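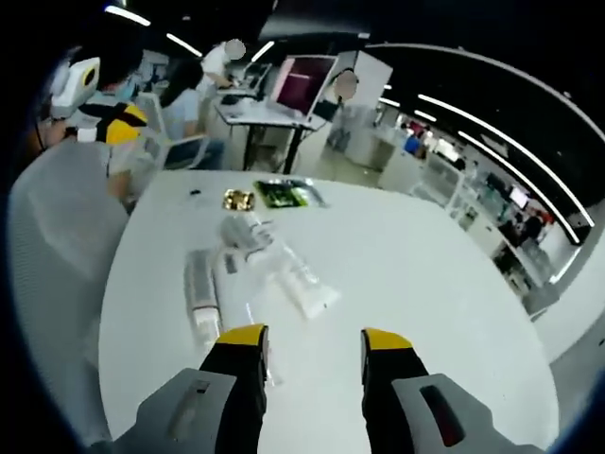
I have a weakness for other people's work tables. Give me a desk with nothing on it but a laptop and a plant and I'm bored in a minute, but show me a surface where stuff has landed during the day and I'll happily pull up a chair. The shared office at Ashby has long white workstations all down one side, plenty of room for everybody, and still the things I wanted to look at had ended up on a little round white table: a gray-and-white tube, something long and white in a clear plastic bag, a green circuit board still in its package, a small gold-colored square. I could have stood there for an hour!

I'd come to talk to Mitali Bhattacharjee about storage. She has spent 11 years setting up offices where people build and fix small things, and she has strong feelings about round tables. She loves them. "You can't push one into a corner and forget it," she told me. "Everyone walks past it, so everyone sees what's on it." At her last place, a repair outfit called Skorkov, the small parts lived in a wall of drawers, 1002 of them, every one labeled. People still kept the screws they needed in a coffee mug.

I know that mug. I have that mug (mine has a chipped handle and, last time I checked, a dead watch battery in it). So I asked her what a normal person is supposed to do, somebody with one desk and a kitchen table and a box of cables from 2 phones ago.

Her first rule is to leave things in their bags. I've always torn the packaging off the minute I got home, because it feels like finishing a job, and then in August I find a little board or a bracket at the back of a drawer and have no idea what it goes to. A clear bag tells you what's inside, keeps the lint off, and gives you somewhere to stick a label. Circuit boards especially – she gets a bit stern about this – should stay wrapped until you're ready to put them in something, and you should hold them by the edges when you do.

Her second rule I liked less. The table gets cleared at the end of the day, all of it, even if you're in the middle of something. She uses shallow trays from Wulto, one per job, and the whole tray goes on the shelf with a slip of paper saying what comes next. I tried it at home with a baking sheet. It worked fine until I wanted to bake.

Régis Joly, who shares the office and runs a tiny parts business called Stirnix, thinks trays are fussy. He'd sooner have one big table and a good lamp, and he sorts by size, with the long things together and the flat things together. He says he has never lost a part that way. Mitali says he has lost several and she found them for him. They've been having this argument for a while, I think, and neither of them seemed in any hurry to settle it.

I went home and bagged my cables. The mug is still on the windowsill, and I've moved the watch battery to a bag of its own.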